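Popular Fiction Workshop
Notes for Week 2: Writing the Back Cover
Wednesday, August 26, 2026
Instructor: Lenni Lahtinen

Welcome back, everybody, and thank you for the lovely pile of first pages you left me with last week. I read all of them, some of them twice, and I'm going to hand them back at the break so that you don't spend the first hour reading my pencil marks (I know you, and I would do the same).

Tonight is about the little paragraph on the back of the book. Publishers call it the blurb, or the cover copy, or sometimes just "the back," and most writers would sooner clean the oven than write one. I used to feel that way too. I have come around to it over the years, mostly because I noticed that the students who could write a good one usually had a good second chapter on the way, and the ones who couldn't were often stuck in the middle of the book without quite knowing why.

What goes in it

Start with one person and one want. If your novel has a big family in it, as so many of yours seem to this term, pick the person we'd miss most if she left the room. Give us her name, her work or her trouble, and the thing she is after. Then give us whatever is standing in her way, and stop before it gets settled.

We'll be using a made-to-measure blurb for the novel we're all sharing this term, The Ferry to Tatholm. You'll remember that Prista has come home to run her late aunt's dress shop, that she has sworn off men, and that the man who holds the lease is the very one she left standing at a dance when they were young.

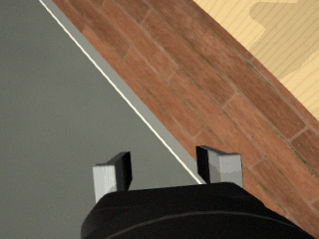 Gripper over gray surface and reddish-brown planks. Computer rendering.

Now, my first try at that blurb ran to 598 words, and I was very proud of it. It had the aunt in it, and the dance, and the cousin who drinks, and a whole sentence about the weather on the crossing. It was a summary, in other words, and a summary is what you send to an editor who has already said yes. A reader standing in a shop with her coat on wants something she can finish before her bus comes.

So I cut it to 80 words, and this is what was left:

"Prista Rissanen knows silk, she knows her own mind, and she knows better than to fall in love in Tatholm twice. All she wants from her aunt's old dress shop is one good season and enough money to leave. But the lease has a new owner, the wedding of the year needs eleven gowns, and the man with the keys still remembers every step of the dance she walked out on. This time, the last ferry might have to go without her."

Please count it if you like, and cross things out, too. I think "knows" three times is pleasant to the ear, but one of you may well talk me out of it. What I'd like you to notice is how much isn't there. The cousin has gone altogether, and I was fond of him!

A word about words

Back covers have a language of their own, and some of it has been washed so often that the color has run out. "Secrets" is one such word. So are "journey," "passion" and "torn between two worlds." I won't forbid them, and there are very good books with all of them on the back, but do ask yourself what the secret is. A hidden marriage certificate will sell more copies than a dark secret from the past.

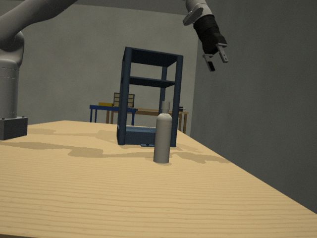

The same goes for praise. It's tempting to tell the reader that your story is moving, or that she will laugh and cry, and a publisher may add that later on with somebody's name under it. In your own draft, leave it out. Give her the hidden certificate and let her decide for herself whether she's moved.

Tense and person

Nearly every blurb is written in the present tense and the third person, even when the novel is in the first person and the past. Try it that way to begin with. A few romances do go the other way and let the heroine speak, and if your heroine is a talker you might bring me one of each.

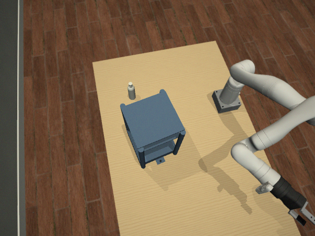

Wooden table with blue cabinet-like piece and robot arm, from above. Computer rendering.

For next time

Write a blurb for your own novel, 80 words at the longest, and bring enough copies for your table. Then write a second one for the same book with a different person at the center of it. It's a bit of a nuisance, I admit, but I've seen a best friend take over a whole novel this way, and the novel was glad of it.

Please also read the Forkside chapters of The Ferry to Tatholm, up to where the gowns arrive. Keep an eye on what Prista won't say to her mother, as we'll be starting with dialogue.

Pages for the January reading can go in my box whenever they're ready. The limit is 2,999 words, title included.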